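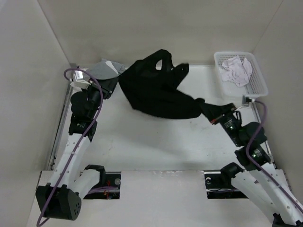
Gray fabric on a white work surface. Pronstead will collect worn clothing and household cloth at the curb starting this winter.

Pronstead to pick up old clothes and linens at the curb

25 Nov 2022

Pronstead households will be able to leave worn-out clothing, sheets and towels at the curb under a textile pickup program approved by the town council this month. The service will cover the whole town except for the apartment buildings along Mill Road, which have private trash contracts and will get shared bins instead.

The first pickups will be in the streets north of the rail line. The rest of the town will be added in stages as the bags are delivered. A household does not need to sign up. Residents who don't want the bags can leave the first one folded on top of the recycling cart and the crew will take it back.

Under the plan, 2,250 households will receive a roll of green bags and a printed sheet listing what can go in them. Textile bags go out on the same morning as paper and cardboard, next to the cart and not inside it. Bags that end up in the cart get crushed with everything else and can't be sorted.

The town has signed with Hegazy, a textile handling company that already runs drop-off containers in two neighboring counties. Hegazy will provide its own truck and crew. The town pays a set fee for each ton collected, and the company keeps whatever it earns from selling the material. A clause in the contract lets either side walk away after the first year with 42 days' notice.

Council members spent most of the discussion on that clause. Two wanted a longer notice period, saying the town would be left without a truck if the resale market dropped. The town attorney said the company had turned down anything longer. The contract passed with one vote against.

What can go in the bags

The list is wider than most thrift stores will accept. Clothing can be torn, stained or missing buttons. Bed sheets, pillowcases, towels, tablecloths, curtains and cloth napkins are all allowed, and so are shoes if they are tied or rubber-banded in pairs. Belts and handbags are fine. Single socks are fine.

Everything has to be clean and dry. One damp towel can spread mildew through a bag in a few days, and a bag that smells of mildew is thrown out at the sorting floor. The same goes for anything with paint, motor oil or pet waste on it.

Pillows, comforters, mattress pads, carpets and rugs are not accepted. Neither are fabric scraps smaller than a washcloth, which jam the conveyor belts. Several people at the council meeting asked about quilts. The answer was that a thin quilt with cotton filling can go in, and a puffy one can't.

Stuffed animals are still being worked out. Hegazy takes them in one county and refuses them in the other. The public works department said it would have an answer before the printed sheets go to press.

Where it goes

Bags picked up in Pronstead will be taken to the company's sorting building in Padusura. Workers there pull out clothing that can be worn again, and the rest is divided by fiber. Cotton in poor shape is cut into wiping rags for garages and print shops. Mixed fabrics are shredded and used as padding for furniture and as soundproofing. What's left, mostly items that came in dirty or wet, goes to the landfill.

The company told the council that it sells wearable clothing to secondhand dealers in this country and abroad. One resident asked during public comment whether the town could require that nothing be sent overseas. The attorney said the contract does not cover resale, and changing it would mean reopening the bidding. The council did not take up the question.

A report on tonnage and landfill share is due to the town every quarter. It will be posted on the public works page along with the trash and recycling numbers.

Thrift store had concerns

The Bonus thrift store on Center Street had asked the council in writing to delay the vote. The store depends on donated clothing for most of its sales, and its letter said a free pickup at the curb would pull good items away from the racks. The store uses its income to pay for winter heating grants, and it said it gave out 400 of those grants last season.

The council did not delay the vote but made a change to the printed sheet. The top of the sheet will now ask residents to take clothing in good condition to a local store first, with the Bonus address and donation hours listed. The curb service is described as being for items that are "worn, torn or otherwise past giving away."

The store has also been offered something it did not ask for. It now pays to have its unsold clothing hauled off, a cost its letter described as one of its largest after rent. Under the new contract the Hegazy truck will stop at the back door of the store on its regular route at no charge. The store has not said whether it will accept.

The donation door at Bonus is open in the mornings only. Items left outside after hours get rained on and usually have to be thrown away, and a sign asking people not to do it has been up since spring.

Cost and savings

Public works expects the program to lower the town's landfill bill, but staff did not promise that it would pay for itself in the first year. A sample of household trash taken last fall found that textiles made up 8 percent of the weight. How much of that will move to the green bags depends on how many people use them, and towns that started with the same system have seen very different results.

The printing and the first set of bags are covered by a state waste reduction grant. After that, replacement bags will come out of the sanitation budget. The council asked whether residents could use ordinary trash bags when the green ones ran out. Staff said no, as the regular crew would have no way to tell them apart and would load them with the garbage.

Trash fees will not go up because of the program. They are reviewed separately each year, and that review has not been held yet.

Old drop boxes to be removed

The metal clothing drop boxes in the library parking lot and behind the fire station will be taken out once the pickups cover the whole town. The boxes belong to a company that stopped answering calls from the town more than a year ago. They have been emptied by public works crews since then, and most of the contents have gone in the trash after sitting in the weather.

The library box has also been a problem for parking. Two spaces next to it have been blocked off since a door hinge broke, and those spaces will be reopened when the box is gone.

Until then, residents are asked not to use either box. Bags of clothing can be brought to the transfer station during regular hours, where a covered bin has been set up inside the gate, to the left of the scale. A resident sticker is needed to enter. There is no charge for textiles, but the attendant may ask to look in the bag.

Green bags will be delivered by the recycling crew and left on top of the carts. Replacement rolls will be kept at the town hall front counter, the library desk and the transfer station office. Apartment managers on Mill Road will be contacted by letter about where the shared bins should go.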